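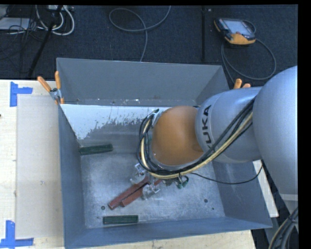
Grasp data: keep the near misses or throw them out?

stavis_bench
Posted 6 Jul 2019
I'm collecting pick attempts for a grasp network and I need a second opinion before I spend another stretch of weeks on it. The setup is a fixed camera over a bin, one arm, a two-sided gripper, and a script that proposes a grasp, tries it, and writes down whether something came up. The parts are plain long blocks in two colors. The hard case is the one with the two red-brown blocks lying side by side on a diagonal, with only a thin gap between them, and the green ones off on their own. The green ones are easy. The red pair is where my labels go bad. Sometimes the gripper closes over both, sometimes it gets one and drags the other, and the script calls all of it a success because the force reading says something is held.

I have 2579 attempts logged so far. I planned to stop at 3000. My question is what to do with the double grabs. Right now I'm leaning toward deleting them.

oshima77
Don't delete anything. Relabel them. If you throw out the doubles, the network never learns that a closed gripper on two parts is a bad result. It will propose that grasp all day long.

How are you checking success? Force only?

stavis_bench
Force on the gripper plus a width reading. The width should tell one block from two, but the blocks can turn in the fingers and then the width means nothing.

carpetburn
I'd go the other way from oshima77. A label you can't trust is worse than no label. We ran a set like this at Florniritz and kept all the unclear ones with a "probably double" tag. The tag was applied by three different people over the course of a month and no two of them used it the same way. We ended up training without those attempts and the numbers got better.

If you can't tell from the log what happened, drop it. If you can tell, keep it with the right label.

oshima77
That sounds like a problem with your taggers. The attempts themselves were fine.

carpetburn
Sure, but he has the same problem. Who is going to go through 2579 attempts?

stavis_bench
Me. It isn't that bad. Only the ones on touching parts need a look, and I save a picture before and after each try.

timis_grip
If you have an after picture you don't need the force reading at all. Count the blocks left in the bin. Four before and three after is a good pick. Four before and two after is a double. You have two colors that separate well, so even a simple threshold will get you most of the way. Two blocks touching will come out as one blob, so use area and not the number of blobs.

One thing I would check first is when the after picture gets taken. In your picture the orange wrist cap and the silver housing hide a big piece of the bin. If the arm is still over the bin when the camera fires, your count is no good. Send it to a park position clear of the bin and then shoot.

stavis_bench
The arm parks first, so the after picture is clear. I hadn't thought of area. I'll try that tonight on the logged pairs.

rustybracket
Watch the white patch on the back wall. It's bright enough that auto exposure could shift depending on how much of it the arm covers. Then your red drifts toward brown and the threshold needs redoing. Lock exposure and white balance if you haven't.

stavis_bench
Exposure is locked. White balance is not. Thanks, fixing that.

rustybracket
Then your existing pictures may not all match. I'd do the color check relative to the bin floor in each picture and skip fixed values.

pallet_nine
Different question. Is the bin getting bumped? I see spring clamps at the sides, so I assume you've had it slide.

stavis_bench
It slid early on, yes. The gripper pushes on the wall when a block is up against it and the whole bin walks. The clamps fixed most of it. I redid the camera-to-arm calibration in between, so the attempts before that are in a separate folder.

pallet_nine
Please tell me the folder has the old calibration saved with it. I lost a full set that way. The pictures were fine and the grasp points were fine and I had no way to put one on top of the other.

stavis_bench
It does. One text file per folder.

carpetburn
Back to the main point. How many of the 2579 are on the touching pair? If it's a small share then this whole argument doesn't matter much.

stavis_bench
I don't have that split yet. The script drops whatever it picked back in from above, so the layout is random and touching pairs only come up when they come up.

oshima77
Then that's your real problem, more than the labels. Stop doing random drops and place some by hand. Put two blocks side by side, run the attempt, put them back at a different angle, run it again. It's boring but you get the case you need. I'd do at least 15 layouts, several attempts on each, and I would count those toward the 3000.

carpetburn
I don't like hand placing. People lay things out too neatly. You get pairs that line up perfectly end to end, and a real pile doesn't look like that.

oshima77
So don't line them up. Let one stick out past the other, leave a gap on some of them.

timis_grip
You can split the difference. Set the pair down by hand and then nudge it with the closed gripper before the attempt. Pick the direction and distance at random. We did that on the Timis cell and the layouts looked close enough to dropped ones that I couldn't sort them afterward.

carpetburn
OK, that I would accept.

stavis_bench
I like the nudge. It's one extra move in the script. I'd want a flag in the log so I can pull those attempts out later if they turn out to hurt.

pallet_nine
Add the flag now, even if you think you'll never use it.

rustybracket
Also keep a test set that is only random drops. If you test on nudged pairs you're grading yourself on your own layouts.

stavis_bench
Agreed. Plan for now:

Relabel from the after pictures, using area per color, measured against the bin floor.
Anything the area check can't settle gets left out of training but stays on disk.
Lock white balance.
Hand placed pairs plus nudge, flagged, until 3000.
Test set from random drops only.

I'll post the split once the relabel is done.

oshima77
I still think you should train once with the unclear ones in as failures, and compare. It costs you one night.

carpetburn
It costs him one night and then he has to explain the result.

stavis_bench
I'll run both. If they come out the same I'm leaving them out.

timis_grip
Post the area thresholds too if you can. I have a bin of gray parts coming in October and I'm not looking forward to it — gray on gray metal is going to need something other than color.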